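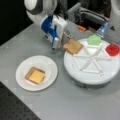
Why does bread turn brown when we toast it?

By Gobnait Geraghty
Aug 3, 2025

Take one slice of bread from the bag and smell it. The smell is soft and a little sour. Now put the slice in the toaster and wait. After a short time the whole kitchen smells different, and the bread is brown and hard on the outside. It is the same slice. What happened to it?

First, the water goes away

Bread looks dry, but there is a lot of water inside it. You can feel this when you press a fresh slice with your finger. It is soft and it bends.

The thin wires in a toaster become very hot and they glow orange. Their heat travels to the bread through the air, in the same way you feel the heat of a campfire on your face. The water near the surface of the bread becomes steam and leaves. If you look carefully, sometimes you can see the steam go up.

While there is still much water on the surface, the bread can not become very hot, and it stays pale. When the surface is dry, it quickly gets hotter. Then the color begins to change.

Then, the browning starts

Bread is made from flour, and flour has two things in it that are important for our story. One is starch, which is made of many small sugars joined together in long chains. Some of these sugars are already free in the bread. The other thing is protein. Protein is also a chain, and its small parts are called amino acids (say it like this: a-MEE-no A-sids).

When the surface is hot enough, sugars and amino acids start to join with each other. They make new things, and these change again and make more new things. Some of them are brown. Some of them have a smell, and this is the smell that brings you to the kitchen in the morning.

This change has a name. It is called the Maillard reaction (say: my-YAR), after a French scientist who wrote about it more than 100 years ago. It also makes the crust of a loaf brown in the oven, and it gives color to roasted coffee and fried onions.

Why is the middle still white?

Cut a piece of toast and look at it from the side. The brown part is very thin. The inside of bread is full of small holes with air in them, and heat moves slowly through air. The middle also keeps its water longer. So the inside gets warm, but not hot enough to become brown.

What about black toast?

If you leave the bread too long, it begins to burn. The sugars and the starch break into pieces and what stays is mostly carbon, the same black material that is in charcoal. It tastes bitter. It is better not to eat the very black parts. You can scrape them off with a knife, or start again with a new slice.

Try it at home

For this you need 4 slices from the same loaf and an adult to help you, because the toaster is hot.

Keep the first slice as it is. Toast the second on the lowest number, the third on a middle number, and the fourth on a higher number, but do not let it become black. Put them in a row on the table. Smell each one. Break off a corner and listen to the sound.

When my niece did this, she said the third slice was the best and the fourth one tasted like popcorn. Maybe you will think something else.

You can also try with different kinds of bread. A sweet bread, for example with raisins or honey, becomes brown faster than a plain one, so stay near the toaster and watch it.

Words to remember

Starch: many small sugars in a long chain. Plants use it to keep food for later.
Protein: a long chain made of amino acids.
Steam: water that has become a gas.
Carbon: the black material that is left when toast burns.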